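Stirkow Program, Handling Work Package
Progress report to Nirkelthorpe, period ending October
Prepared by Saskia Tuhiwai, Sestuteo

Status

Work on irregular-object grasping continued through the period. The main item to report is a grip-release fault, logged as issue 68, which stopped unattended running for most of the second half. The fault has been reproduced and its cause identified. A software fix is in test. No one was hurt and no hardware was replaced.

Trials completed

We ran 781 grasp cycles against the mixed object set. All cycles before the stop used the lit fingertips at full brightness, as agreed in the last review. Rigid boxes and cylinders gave no trouble. The fault appeared only with rough, uneven pieces that touch the fingertip panels at a few raised points.

Description of the fault

During a lift, the controller reported "no object" while a piece was held between the fingertips. It then opened the jaws, as it is meant to do after an empty grasp, and the piece fell. In the first logged case the arm was 30 cm above the bench. The drop was inside the guarded area, but the release was not commanded by the operator and we are treating it as a safety matter.

Contact is judged from the change in light across each fingertip panel. With a rough piece, the contact patch is small and scattered. If the piece shifts slightly, both readings can fall below the contact threshold within the same sampling window. The old logic took a single window as proof of an empty grasp. Jaw position was recorded but not used in the decision, although it showed clearly that the jaws had not closed.

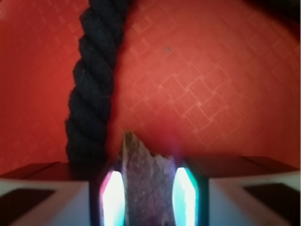 Wrist camera view. Mottled, irregular piece between the lit fingertips; dark twisted rope and red patterned surface behind.

Bo-ram Baek repeated the fault on the bench by replaying the recorded motion at reduced speed. Of 50 repeat lifts with rough pieces, six ended in an uncommanded release. The same test with smooth blocks produced none. Swapping the left and right fingertips made no difference, which rules out a single bad panel. Cable and connector checks were clean.

Actions taken

Unattended running was suspended on the day of the first release. Lift height is limited to 10 cm for all attended work until the issue is closed. The automatic opening step has been disabled; on a "no object" report the arm now stops and holds its last grip force until the operator clears it.

The revised logic needs agreement between panel readings and jaw position before a grasp is called empty. It also requires three windows in a row below threshold. This adds a short delay to the detection of a true empty grasp. The effect on cycle time has not yet been measured.

Open items

The hold-on-fault behavior has not been tested through a loss of power. MacLeish supplied the brake data we asked for, and the test procedure is being written. We also need to decide whether the contact threshold should be set per object class or left as one value. Baek favors one value with the position check. I would like to see results from the full rough set first.

Effect on schedule and budget

The endurance run moves back by three weeks. The grasp data set will be delivered in two parts, with smooth objects first. Bench time for the repeat tests was drawn from the existing contingency, and no added funds are requested. Unattended running will not restart without written approval from Nirkelthorpe.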